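Youth Soccer Season Report
Sports Studies, Project 2

I picked the Kumenwood under-16s for my project because my cousin used to play for them and I already knew where to park. My question was pretty simple: does the team play worse after a long layoff? Everybody at the club told me yes before I'd even opened my notebook.

I went to home games starting in March and sat up behind the Veridow end with a thermos and a clicker. The clicker was for completed passes. Coach Renato Enriquez let me see his own sheets too (his handwriting is terrible, sorry Coach!), and we compared after every game. Against Mosta I had 319 and he had a lot fewer, so we sat down and argued over what counts as a pass. A throw-in doesn't, in the end. I still think it should.

That Mosta game was the best one I saw. Kumenwood were down by 2 goals after the break and came back to draw it, with the second one going in off Bhutto's shin in minute 60 – he claims he meant it. They'd had weeks off before that, so there goes the rust theory, at least for one afternoon.

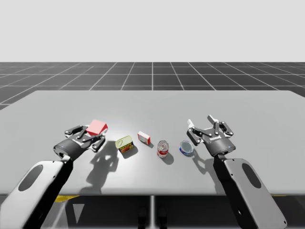 Gordon Beaudoin, who graded my first draft, wanted more on the away games, and that's fair. I only got to a couple of them and my numbers there are thin. If I did it again I'd get a second person clicking, and I'd write down the weather, which I forgot to do all season long.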